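Speaker notes: Taking desktop machines apart for parts
Jun 3, 2023, second slot after the break
Speaker: Birgit Haberkorn. Questions to be held until the end.

Opening

Introduce the subject in one sentence: how the workshop strips an office tower down to processor, memory and board, and what is worth keeping. Mention that Kai Hinrichs wrote the sorting sheet and that copies are on the side table.

State the scope early. Desktop towers only. No laptops, no servers, no monitors. Power supplies are kept shut and go to Hamann as they are. If anyone asks about opening them, the answer is no.

Background figures: the Fluncombe workshop took in nearly 3000 machines over the period covered by the sheet. Of those, 300 went back out as complete computers. The rest were broken down. Most of the talk concerns the rest.

Part one: before the panel comes off

Mains lead out, power button held down for a few seconds, then wait. Case on its side on a flat surface with the board facing up. Working on an upright tower is possible but the cooler hangs off the board and screws fall to the bottom of the case.

Note the model on the intake card before anything is removed. Once the shell and the board are separated there is often no way to match them. Leonie Rieger will have spare cards.

Look for dust, leaking capacitors and bent metal. Capacitors with a domed top mean the board is scrap, whatever else is on it. Do not spend time on it. Take the processor and memory and move on.

Part two: order of removal

Memory first. Latches at the slot ends are pushed outwards and the module lifts. Some boards have a latch at one end only. Modules go straight into a sleeve, never stacked bare in a tray.

Cooler second. Undo the screws a little at a time, in a cross pattern. Twist gently before lifting. Old paste can hold hard enough to bring the processor up with the cooler on sockets that have no load plate. Warm paste lets go more easily, so a machine that still starts can be run for ten minutes first.

Processor third. Release the lever, swing the plate open, lift the chip straight up by its edges. Do not slide it. On sockets where the pins are in the board, a slip of a millimetre is enough to write off the board.

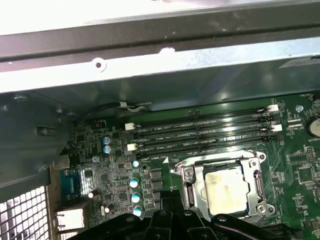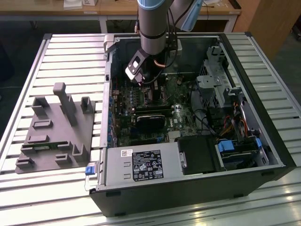
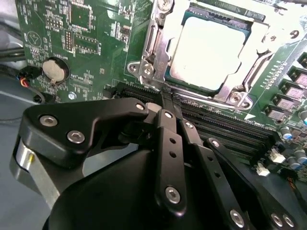
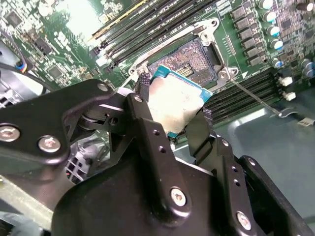

Desktop parts, board still in the case.

Part three: the socket

Pause on this. It is the section people ask about afterwards.

A bare socket should be covered as soon as the chip is out. The plastic cap supplied with new boards is best, and we keep a box of them - ask Jaxon Robichaud if it runs low. Tape is not a substitute. The glue ends up on the contacts.

Check the contact field under a lamp held low to one side. Straight pins give an even pattern of reflections. A bent one shows up as a break in the pattern. Tilt the lamp and look again from the other direction before deciding.

Straightening bent pins: one or two, with a fine needle and a magnifier. More than that is not worth the hour. Mark the board and put it with the scrap.

Part four: cleaning

Old paste comes off with isopropyl alcohol and a lint-free cloth. Wipe from the outside towards the middle, fold the cloth, repeat. Dried paste needs the wet cloth laid on it for a minute first. No blades. A scratched heat spreader still works but buyers send it back.

Leave the underside of the processor alone unless there is paste on the contacts. Fingers off it in all cases.

Coin cells come out of every board that is going to scrap and into the battery tub. This was missed on 100 boards last July and the whole crate was returned. Say this slowly.

Part five: sorting and storage

Three destinations. Tested parts go to the Jivell shelves, untested parts to the grey bins, scrap to the cage. Nothing is left on the bench overnight.

Processors are stored in clamshells, one per shell, with the model number on the outside. If the printing cannot be read under the paste, clean the chip before labelling. Do not guess from the case badge - machines get upgraded.

The Fimon test rig takes 200 chips a month at the current rate. The limit is the time spent fitting coolers. Mattes Hellwig is looking at a lighter test cooler with a clip fixing. No date for that yet.

Questions likely to come up

Can memory be sold mixed? Yes, but only by type and speed, and matched pairs stay together.
Wrist straps? Yes, at every bench, clipped to the mat.
Are graphics cards covered? Separate sheet. Take them out before lifting the board and bag them.

If time is short, drop part four and refer to the sheet. Sign-up list for the practical session is by the door. Bring own screwdriver if preferred, size two cross-head.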